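Toy Kitchen Tabletop Set: Gallery

Catalogue and photographs: Bhavana Salian. Layout notes: Hema Unnithan.

The Achari toy library lends its pretend-kitchen material as one mixed tabletop set, stored under shelf code 438. Contents come from several donated kits and do not share a common scale or colour scheme. The pictures on this page cover the plastic food, the vessels and the larger furniture pieces on a dark surface. Packing order is covered on a separate sheet kept in the lid of the Jillow tub.

Basket and small vessels

The shopping basket is the only carrier in the set. Its walls are slotted, so thin items such as cutlery should not be carried in it. Cut-vegetable pieces are catalogued singly and not by the vegetable they belong to. 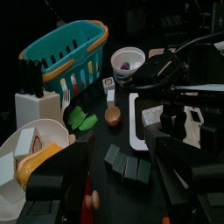 Teal basket with orange handles, white knife block, paper cup with blue-grey band, white bowl with blocks and a yellow piece.

The paper cup is treated as a consumable and is replaced when the rim softens. The white bowl is not. It is listed with the vessels and must come back with every loan. Blocks may be returned in the bowl, provided they are wiped first.

Stove and cabinet

Both furniture pieces stand directly on the table and need no assembly. The stove has a flat white top on a dark grey base, with round dark knobs and burner indicators at each side and a small black display between them. The cabinet is red with a natural wood frame and a round wooden knob.

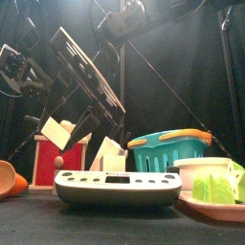 Cabinet and stove are packed last and unpacked first. Wood parts are cleaned with a barely damp cloth and left to air dry overnight with the door side facing out. The stove may be wiped with diluted dish soap; water must be kept away from the display. Geetha Pinto checks both pieces for loose knobs on return and records the result on the loan card. The combined shipping weight of the set, tub included, is 2950 grams.

Sliced food

Items in this group are made to be taken apart. The carrot has a wedge-like section and a rounded tip, which meet at flat cut faces, and a dark green stem nub. The eggshell half is tan and hollow. Shell halves are easily crushed if they are packed under blocks, so they travel in the top layer of the tub.
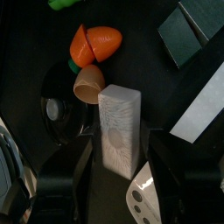 Can a single food piece be replaced if it goes missing?
Single pieces are replaced from the spares drawer where a match exists. If there is none, the loan card is marked and the set goes out incomplete until a donated kit supplies one.

Spares enquiries go to Ilango Pisharody at the returns desk. Loan period is 25 days, renewable once.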